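Standis Cinema, Jurnthorpe: Projection Support
Ticket 117: Subtitles out of step with dialogue, Screen 2

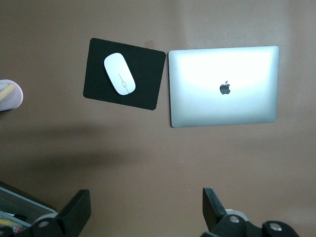 Opened by: Thu Châu, programming office
Assigned to: Hendrik Naidoo, technical services
Date opened: 8 August 2020
Priority: High
Status: Closed

Reported problem
During the preview of the Pillai retrospective, English subtitles appeared late from the second reel onward. The delay grew as the film went on. Picture and sound remained in step with each other. The first reel played correctly.

Requested outcome
Correct playback before the public showing. The house seats 200 and the screening is sold out.

Log

Entry 1, H. Naidoo
Server restarted and the film loaded again from the distributor's drive. No change. Projector settings were compared with the house record and found to be in order.

Entry 2, H. Naidoo
The same copy was played in the other auditorium. The fault appeared at the same line of dialogue. The projection equipment has therefore been ruled out.

Entry 3, T. Châu
Rondum, the distributor, has been notified. They confirm that the subtitle file was prepared for an earlier cut of the film and have agreed to issue a replacement. Please do not adjust the delay by hand in the meantime.

Entry 4, H. Naidoo
Replacement file received and loaded. The full feature was played through and the subtitles checked against the dialogue list. All 100 marked cues appeared on time. The earlier version has been removed from the server.

Resolution
Fault traced to the supplied subtitle file. No charge to the venue. Rondum has been asked to send corrected files for the remaining titles in the season, which returns in November. Any further fault should be reported under a new ticket.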